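Visit report: Nilthorpe small hydro station and the Stekano turbine shop

The Nilthorpe station sits at the foot of an old mill weir on the Stostberg side of the valley. It was rebuilt two years ago with a single vertical Kaplan unit and opened to visitors in August, during the low-flow period. Our group saw the intake, the powerhouse and the control room in the morning and the Stekano shop after lunch.

Gross head at the weir is 9 m. The intake has a horizontal bar rack with 20 mm clear spacing, set at an angle to the flow so that fish are led toward a bypass at the downstream end. The rack cleaner runs on differential level, with a timer as backup. The operator has moved the trigger point twice. Leaf load in the fall was higher than the design assumed, and the first setting let head loss build up for too long before a cleaning pass.

The runner has adjustable blades and turns at 300 rpm on a direct-coupled synchronous generator. There is no gearbox. The earlier plant used a flat belt drive, and its wall bracket is still in place behind the new cubicle. Guide bearing temperatures were steady during our visit, but the unit was at part load and nothing can be concluded from that about full-load operation. Noise at the stair landing was low enough for normal conversation.

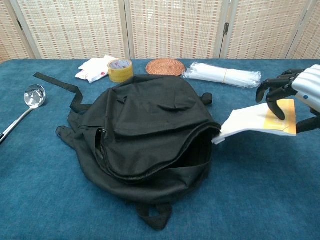

Access to the turbine pit is by a fixed ladder through a floor hatch. The hatch is narrow, and all bags had to stay upstairs. That is a sensible rule: a black backpack with long straps and a loop hanging off the bottom, like the one lying unzipped on the blue-green cloth, has several places to snag on a ladder. Helmets and gloves are issued at the door. Visitors should bring their own boots, as the loan sizes run small. The pit floor drains to a sump with two pumps, the second on a separate supply.

The Stekano shop is a short drive down the valley. It does runner repair and blade machining for plants in the region. One bay held a Francis runner from the Najafi plant with cavitation damage on the suction side of the blades, close to the outlet edge. The procedure is to grind back to sound metal, build up with stainless filler, and finish to template. Balancing is done on site. The shop quoted 65 working hours for the weld and grind stages, with inspection extra.

Two questions remained open. The first was blade seal life at Nilthorpe, where the oil-free hub has not yet been opened. The second was the minimum flow setting for the bypass, which is under review with the river authority. The operator expects to inspect the hub at the next dewatering and will send the findings to those who left an address at the desk.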